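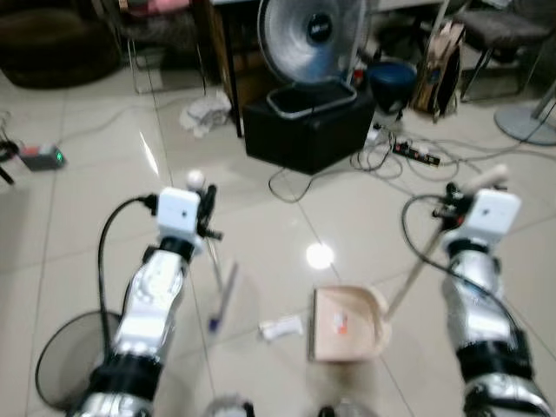 Brush, pan and heater station at the start of the entry. Paper item on the tile beside the pan.

October 19, 2022
Floor care log, tiled room, Astesholm workshop
Entered by K. Prendergast. To be read by D. Gaillard before the November review.

Purpose of entry: to record the condition of the hand sweeping set and the state of the tiled floor, and to set down the working method for dry litter so that the next person on the rota follows the same one.

Equipment. The long-handled dustpan and the brush with the round white knob at the end of its shaft remain the issued set for this room. The Kotow pan ordered as a replacement has been received and is held in stores under item 1957. It is not to be issued until the present pan has been inspected. Mr. Gaillard has asked that the lip be checked against a straightedge, as a bowed lip was the cause of the complaint in the Riviere annex. I have not yet done this.

Floor. Glazed tile, light colored, with recessed grout. The glaze is satisfactory. Paper moves across it readily and can be brought to the pan with short strokes. Fine material is slower to collect and tends to settle in the grout. Strokes should be made along the joint where possible and finished across it. Overhead light reflects strongly from the glaze, and small pale scraps are easily missed in the bright patch. Inspect from a second position before signing off.

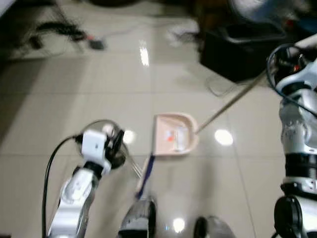
Pan with mixed small debris, including an orange-red fragment and a white scrap. Cables on the floor behind.

Cables. The black cables on the floor are to be lifted before sweeping and never swept around. Litter collects under them and is then carried back over the cleaned area. The request for wall hooks was submitted to Plovard under reference 300 and remains open. Until the hooks are fitted, coil the cables and place them on a chair.

Heater. To be switched off at the wall and allowed to cool before any paper is swept near it. The heater stays on its stand during sweeping. Sweep the tiles around the stand and do not drag the stand across the floor, as the glaze will mark.

Emptying. The pan is to be kept level until it is over the bin, then tipped slowly with the mouth directed at the opening. Light wrappers are inclined to cling to the inside of the pan. If one does, tap the rear of the pan once against the rim. Do not strike the rim with the lip.

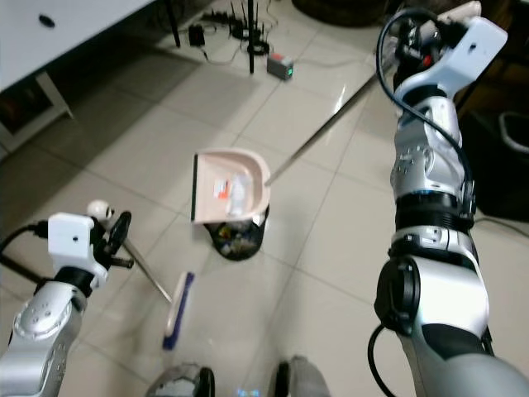
Pale pink pan tilted at the small black waste bin, with a white item marked in red and white inside. Brush head on the tile.

The bin is of small diameter and the pan is wide in relation to it. I consider this the chief weakness of the present arrangement. A wider bin, Plovard catalog number 2000, would suit the room and would fit beside the door. Mr. Gaillard prefers to retain the small bin and empty it more often. The matter is left for his decision.

Bristles. To be combed out over the bin after use and the brush hung with its head clear of the floor. Standing it on the bristles overnight will set them to one side.

Outstanding:
Straightedge check of pan lip (K.P.)
Cable hooks, reference 300 (Plovard)
Decision on bin (D.G.)
Bin liners, shelf 52, to be reordered in the small size unless the bin is changed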